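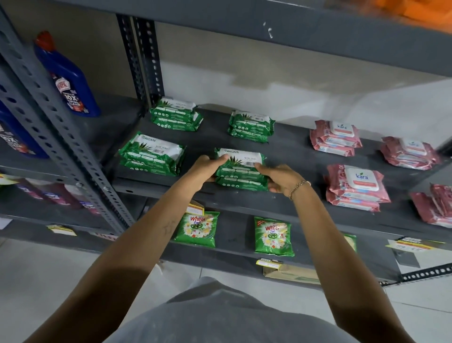

Tikix 広報室 編集担当

映画配給のTikixは25日、長編映画「カルステッドの冬」(原題:Calstead)の劇場公開と、公開に先立つ特別上映の概要を発表しました。

発表日:5月25日

本作は、炭鉱が閉じた北の町カルステッドを舞台に、父の営む映写室を継いだ娘と、町を出た兄との再会を描く人間ドラマです。制作はUrnierが担当しました。上映時間は732分の取材映像をもとに脚本を起こした劇映画部分を中心に構成され、町の住民への聞き取りがせりふの多くに生かされています。

劇場公開は11月、全国20館で始まります。字幕版のみの上映で、吹替版の予定はありません。公開館の一覧は、決まりしだい当社サイトに掲載します。 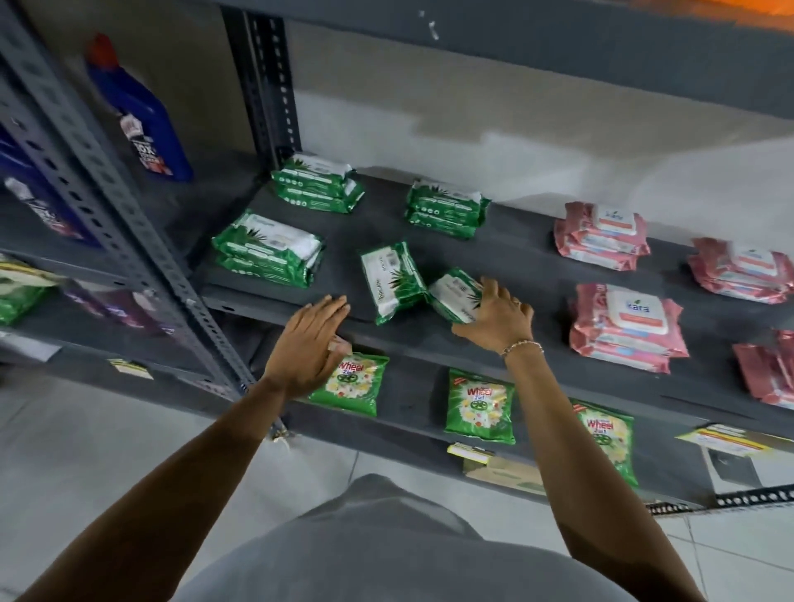 写真提供:Tikix

特別上映は、改装を終えたケンパイネン劇場(Kemppainen)の大ホールで1回限り行います。座席数は862席で、このうち約400席を一般向けに販売し、残りは関係者席と地元の学校の招待席にあてます。全席指定です。上映後には、制作の経緯を紹介する短編記録映像もあわせて上映します。

音楽は弦楽四重奏による書き下ろしで、劇中の映写室の場面では機械音だけを残し、伴奏を入れていません。撮影はすべて冬の自然光を基本とし、夜の屋外場面に限って照明を加えました。

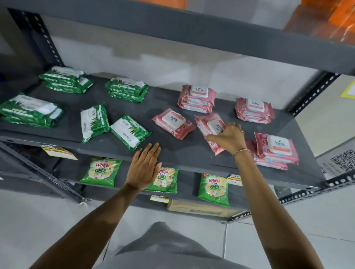 棚に並ぶウェットティッシュ

前売券は劇場窓口と当社サイトで取り扱います。窓口では特典のポストカードを用意しますが、数に限りがあります。車いす席を希望される方は、購入前に劇場へご連絡ください。お客様の都合による払い戻しはお受けできません。

報道関係の方には、場面写真と作品資料をお送りします。媒体名と掲載予定を明記のうえ、Tikix広報室までメールでお申し込みください。試写の日程は、お申し込みいただいた方に個別にお知らせします。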